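3.2 Surface water and the timing of household decisions

Most studies of flood behaviour ask people what they did after an official warning had reached them. The residents in our survey rarely had one. Of the 194 households interviewed in Wistbridge and Kurnau, the majority said that they first took the risk seriously when they saw water on the road outside, and only later checked the radio or a phone. This agrees with Dewan's earlier pilot work in Brelska, where neighbours and shop staff were named more often than the local authority as the first source of news.

The interviews were held in people's homes or in the library, and each took up to 30 minutes. Respondents were asked to go through the day in order, starting from when they got up, and to say what they were doing when they first thought that water might enter the building. They were then asked what they moved, who they rang and whether they left. Answers were coded by both authors separately. Where we disagreed, mostly over whether moving a car counted as a protective action, the case was talked through and the coding agreed. Moving a car was counted in the end.

Figure 4. Floodwater over open ground beside a multi-storey building.

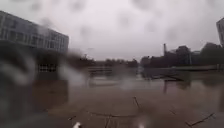

Kurnau, November. Households on upper floors behaved differently from those at street level, though the gap was smaller than we had expected. People living higher up had little to lose indoors, but many kept bicycles, prams, tools or stored furniture in basements and shared ground-floor rooms. Several went down to fetch these things when the water was already rising. We regard this as the most worrying finding in the survey, and the present guidance leaflet does not mention it at all.

Street-level households started earlier and did more. The usual order was carpets and electrical goods first, then papers, then food. Sandbags were used by 11 households, all of which had been flooded before. Others said they would have used them but did not know where they were kept. In Wistbridge the store is behind the bus depot and is locked outside working hours.

Cost also played a part. Respondents who rented were less likely to have fitted door boards or raised sockets, and some said that they had asked the landlord and had no reply. Among owners, the price most often given as too high for a full set of door and vent covers was 3000, in local currency. We did not check these figures against quotations from suppliers.

The time of day matters too. Where the water came up before six in the morning, few households did anything until it was indoors. Zeng's model of warning delay, set out in Section 2, treats sleeping and waking hours alike, and the Nørgaard scale used to score preparedness does the same. Both were adjusted before the analysis in Section 4.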